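Slide 4 -- Collecting the basket task

Start with the numbers. We have 135 recordings of one job: take the block out of one basket and put it in the other. Gwion Jarman drove the arm for 68 of them, and Lowri Meredith did the rest. Most were recorded at Westela in August.

Say what counts as one example. It begins with the arm still and ends when the gripper is open and clear of the rim. If the operator stops to think for more than 2 seconds, we redo it. The model learns the pause along with everything else.

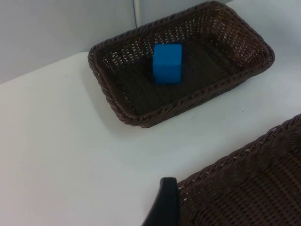 Baskets get moved between runs. Early on we left them in one place for the first 30, and the policy learned the place and ignored the block. Those 30 are still in the set -- mention this, someone will ask.

Failed grasps: keep them if the operator recovers, drop them if a person had to reach in. Lowri tags these by hand the same day.

Go slow on the wrist view. People from Prydderch will want to know why there is no overhead camera. Answer: Enholm is trying that separately, results not ready.

Next slide is the training curve. Water first.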